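From: Sandrine Poulain
To: jalel-manip list
Subject: Re: [jalel-manip] case tasks, what counts as one episode

> We have 260 demos of the lid task at Flimdale and the policy still
> stalls near the clasp. Are you cutting episodes at contact or at
> release? Also, do you keep the ones where the operator regrasps?
> The Horunier loader seems to drop them without saying so.

We cut at release. An episode starts when the arm leaves the home pose and ends when both fingers are clear of the case. Cutting at contact gave us a lot of approaches and very little lid motion, and the stall you describe looks like what we had in February.

For the lid task we use the aluminum poker case. The grasp goes on the lid edge, near the handle and clasp, and the operator is asked to keep hold through the whole swing.

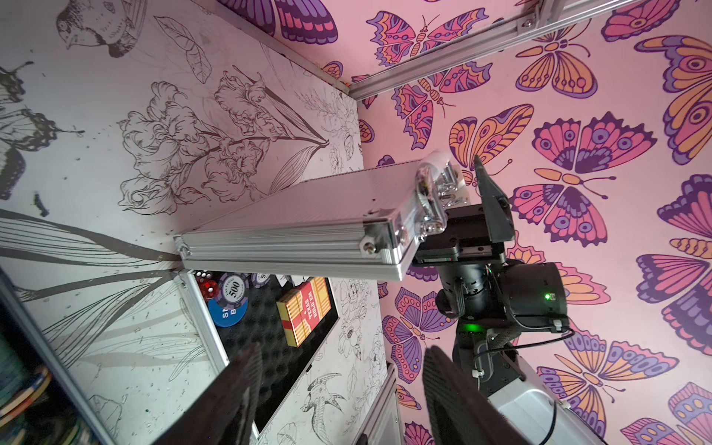 Regrasps stay in. They get a flag in the episode header (regrasp=1) and the sampler can weight them down later. Of our 1009 episodes, 19 had the flag set wrong and were fixed by hand. The Horunier loader does skip flagged episodes unless you pass keep_flagged. The skip is written to the debug log only, so check your actual count before training.

The second object is the dark gray case with the two black latch clips. It is a much bigger shape in the wrist view and fills most of the frame once the gripper is near it. We record it with the same camera settings and the same home pose, but under a separate task name. 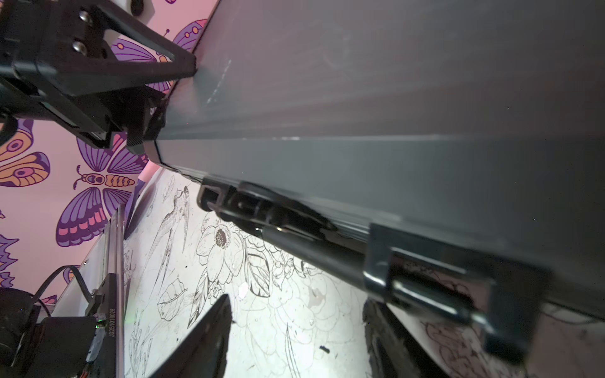 Do not merge the two tasks before computing the action statistics. Gatti tried it on our data and the gripper range came out too wide for the lid task. Normalize per task, then mix.

Two questions back to you:

1. Are your wrist frames stamped at capture or at write? Ours were at write until version 2 of the recorder - the offset was enough to blur the moment of closing.

2. Do you vary where the case starts? If all 260 begin from one taped position I would fix that before adding more.

I can send the header spec and the split script if they are useful.

Sandrine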